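Teaching a humanoid to sort fruit, one patient demo at a time

By Patricio Riquelme

The fruit-sorting task is the first thing we give anyone who joins the Dorarano bench. It uses toy fruit, two baskets and a desk, and it will still find every bad habit you have as an operator. Budget an afternoon. Then budget another one.

You need a calibrated headset and hand controllers, the Drulter recorder running on the desk machine, and a robot that has been stood up and checked. If the wrist complains at start-up, sort that out first. It won't get over it by itself.

Step 1. Mark out the table

Put both baskets within easy reach of the working arm. Write the label for each one on the tabletop in marker. Write on the floor too, next to the feet, so that the robot goes back to the same spot after lunch.

Step 2. Start the recorder and name the session

Lower case, no spaces. I once spent an evening renaming 486 files and would not wish it on a rival.

Step 3. Drive the pick and the place

Bring the hand in with the fingers open, stop short of the fruit, then close. Lift, travel, lower, let go. Move at the speed of someone carrying a full cup of tea – dithering is recorded just as faithfully as skill.

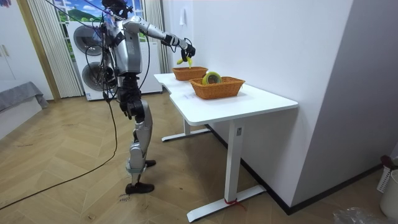
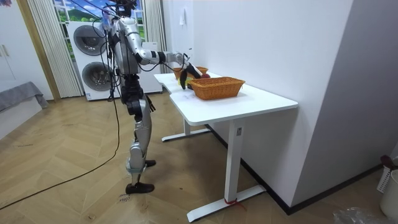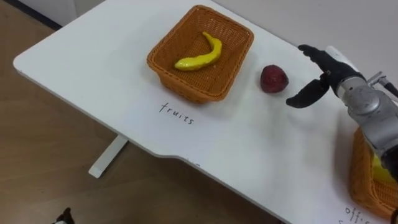 Step 4. Keep or bin

Press keep after a clean run and bin after anything else. A drop is a bin. A fumble you rescued brilliantly is also a bin, however proud you are of it, unless you're recording for the recovery set, which lives in its own folder.

Step 5. Shuffle the fruit

Move everything a little between runs. Turn the banana round and swap which fruit goes first. Leave things in the same place for 20 runs and the model will learn the place and ignore the fruit.

Step 6. Stop before you get sloppy

We aim for 200 kept runs per task, split between 2 operators. Take a break when you notice yourself muttering at the gripper. Before you leave, copy the session to the Aravena drive and check that the last file opens.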